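Husero opens breakfast room for Paulauskas tenants

For release: Thursday

Tenants at the Paulauskas building will be able to make their own breakfast on site from Thursday, when Husero opens a shared breakfast room on the ground floor. The room is open from 6.30 in the morning and is free to anyone with a door pass.

Husero, which manages the building, agreed to the room after a tenant survey in June. The survey drew 905 replies, and a place to eat before work was the most common request. Until now the nearest option has been the café across the road, which does not open until eight.

The breakfast room takes over the former post room. It has new lighting, a sink, and 11 seats along the window side. Fitting out was carried out by Orkitz at a cost of £2,379, paid from the building's existing upkeep budget. Service charges will not go up as a result.

"People were eating at their desks or going without," said Ieva Vasiliauskas, building manager at Husero. "We had a room with nothing much in it and a water supply next door. It was not a hard decision."

Bread, butter and jam will be put out each working morning. Tenants are welcome to bring their own food as well, and there is shelf space for named boxes. Gluten-free bread will be kept in a separate tin, with its own toaster on the shelf by the door.

Montri Inthanon, who runs a small print business on the second floor, was one of the tenants who asked for the room. "I start at seven and my first delivery is at half past," he said. "Toast and a cup of tea is all I want – and somewhere to sit down with it."

Using the toasters

The toasters on the tables are white two-slot models with a steel band round the top. Slices go in upright, one to a slot. Please keep the cord lying flat on the table and away from the sink, and wipe up crumbs before you leave. 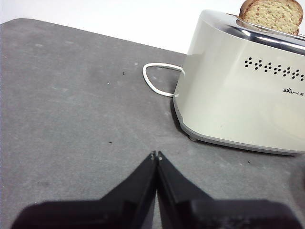

Opening times and contact

The breakfast room is open Monday to Friday, 6.30 to 10 a.m. It will close for cleaning for 3 days over the summer, and dates will be posted by the lifts.

Press and tenant enquiries: Inese Jaunzems, Husero front office, ground floor.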